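Subject: Re: [gripper-bench] Bare fingers or covered fingers for small cartons
From: Gwenaël Masson
To: gripper-bench list

On the February thread, Ikby wrote:

> We are about to order fingers for two arms and I would like to get it
> right the first time. The job is small boxed parts, tray to carton, one
> at a time. Rigid fingers look fine on paper but our boxes are glossy and
> the last set we had let them rotate. Has anyone run bare and covered
> fingers on the same arms with the same boxes? Also interested in whether
> you needed the wrist cameras or got by with the one overhead.
>
> We have a Borkis controller on each arm and can't change that this year.

I have run something close to this, so I'll give you what I have. It is one bench and one kind of job, so please read it that way.

The setup is two arms on one frame over a table with a blue cloth on it. There is a white plastic tray and an open cardboard box next to it. The parts are servo boxes, small and dark, with a white label. I picked them because I had them on the shelf and because they are smooth enough to show up a bad grip. Each run is one box from the tray to the cardboard. A run counts as good if the box leaves the tray on the first close and is let go inside the carton without turning in the fingers.

First the plain fingers. They are long and taper toward the tips, and they close with their tips on the side of the box.

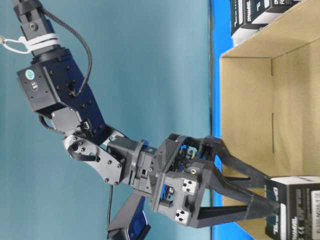

Plain fingers closed on the side of a servo box at the carton.

I did 100 runs with these. Most of the bad ones were the same fault. The tips took the box too far from its middle and it swung when the arm lifted. Raising the closing force helped up to a point, then the carton sides began to dent and the grip got worse again. What helped more was slowing the last part of the approach, which on the Borkis is the second speed value and not the first. The manual has them the other way around in the table on the settings page. Check this on yours before you trust it, I lost most of an afternoon there.

The other change worth making was the finger opening before the approach. I had it at full open from habit. In the tray that means a finger can push the next box along, and then every pick after that one is off. Set it to the box width plus 20 mm and leave it. 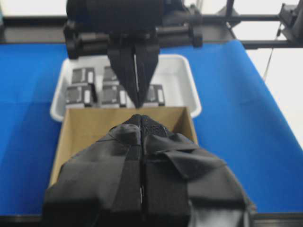 Covered fingers were the part I expected to argue about. Peltier suggested them on this list last year and I was against it, mostly because fabric wears and a pad you can't measure is hard to calibrate. The cover I tried is black fabric with stitched seams and some mesh strips, and on one finger there is a loose flap that folds over the top and side. You can see how much wider that makes the pair next to bare tapered fingers going down between the two rows in the tray. The width is the whole problem with it. Grip on a glossy face was clearly better and I stopped seeing the swing, but in a tight tray the covered pair needs more room on each side than I can give it. I ended up using it only where the boxes stand apart. If your tray has fixed spacing, measure the gap first and take the cover thickness off both sides.

I have no wear figures. After 37 runs the cover looked the same to me, which doesn't say much.

On cameras. I use one high view and one at each wrist. The high view is good for deciding which box to go for next, and for telling whether the tray still holds what the controller thinks it holds.
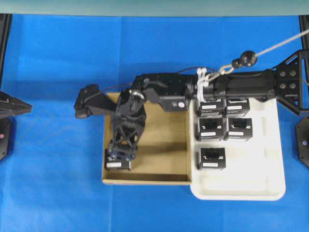
High view, one box in the gripper over the carton and five still in the tray.

Its weak point is the arm itself. When the arm reaches over the tray it covers part of it, and any box under the upper segment is a guess until the arm moves away. I tried moving the camera and only changed which boxes were hidden. In the end I take the tray reading with the arm parked and keep it until the next pick is done. That costs time on every cycle, but the picks got steadier.

The wrist cameras do the last stretch. They can't tell you much about the tray as a whole, but for placing they are what I would keep if I had to give something up. With the high view alone I could not get the release height right inside the carton, because the walls hide the floor from most angles. Lai's depth script from the archive works with these with one edit: line 1192 expects the older topic name.
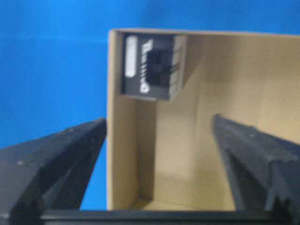
Do the wrist cameras need to be recalibrated after changing fingers?

Only if the mount was loosened to do it. If the fingers come off without touching the camera bracket, update the tip offset and run a few test closes on a box you don't care about.

So for your order, going by what you wrote: I would buy rigid fingers for both arms and get one pair of covers to try on whichever arm does the placing. Don't buy covers for both yet. If the boxes still rotate, look at approach speed and where the tips land before you spend on other fingers. And keep the wrist cameras if you already have the mounts.

Two things I haven't tried and would like to hear about. One is a thin rubber face glued to the rigid fingers, which should add much less width than the fabric. The other is a curved tip on one side only. If anyone has either on a similar arm, please send the closing force you settled on and the size of the box.

I can post my Borkis settings file if that is useful. It has my own joint limits in it, so take those out before loading it.

Gwenaël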